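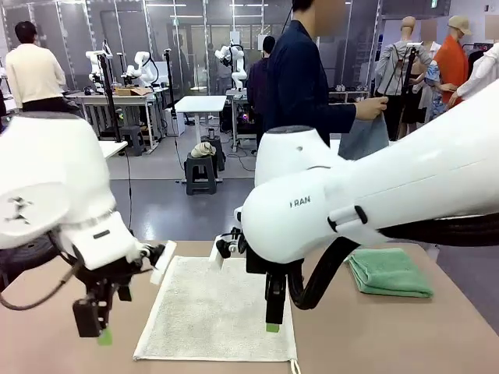

Two robot arms and one white towel.

HOW DOES A ROBOT LEARN TO FOLD A TOWEL?

You learned to fold a towel because a grown-up showed you. A robot can learn in this way too. At the Sindlow robot room, people show the task again and again, and the robot keeps a record of each time.

There are two ways to show it. In the first way, a person holds the robot's arms and moves them, like when you help a small child to write a letter. In the second way, the person moves a controller, and the robot's arms copy the movement. This is called remote control, or teleoperation. It is a long word! Tele means "far." 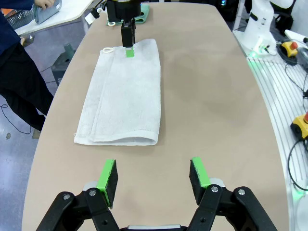

The towel is now a long rectangle. One gripper touches the far end.

A gripper is the robot's hand. It has only two fingers, so it must pinch the cloth. Try it at home: fold a towel with only your thumb and one finger of each hand. Is it easy?

One time of showing is called a demonstration. For its first towel lesson, the Sindlow team made 1,075 demonstrations. A computer studies all of them and looks for what is the same in each one.

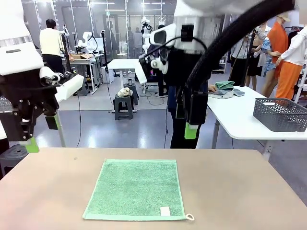
Towels can have different colors and sizes, and cloth is soft, so it never lies in exactly the same way. For this reason the robot needs many lessons. After the lessons comes the test, when the robot must fold without help from a person.

New word: demonstration. It means showing how to do something.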